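Visit to the handling hall of Gallomau, Andport
Notes for colleagues who could not travel

In September I visited the hall where Gallomau records how people handle packed goods with hand-held gripper tools, so that robot arms can later be trained on this work. The visit took 2 hours. I was mostly interested in the written rules, because at Harnance we still have almost none.

At the door every visitor receives the house rules, 8 points on one sheet. Loose sleeves are not allowed. The grippers are charged and checked before the shift, and the camera on each tool is cleaned with a dry cloth. A recording with a dirty lens is thrown away, also when the task itself went well.

The rule which surprised me most is about clear plastic. Reflections on such containers are difficult for the camera, and the first idea of many people is to put a matte film on them. Gallomau forbids this. The goods must be handled as they come, with their reflections, and the lamps stay where they are. Our guide told us that nearly 100 recordings had to be repeated before this rule was written down.

I asked about the free hand. It may hold or steady a container, but the sheet says it must be put down in the task note, so that the person who trains the robot knows that a second hand was helping. In the Bermúdez project, which we also follow, this point is missing, and I will propose to add it.

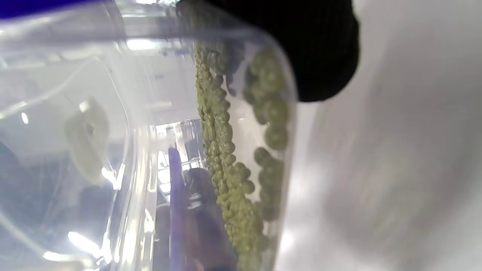
The complete rule book has 44 pages and I was allowed to read it, but not to copy it. I have asked for the chapter on task notes and they promised to send it by mail.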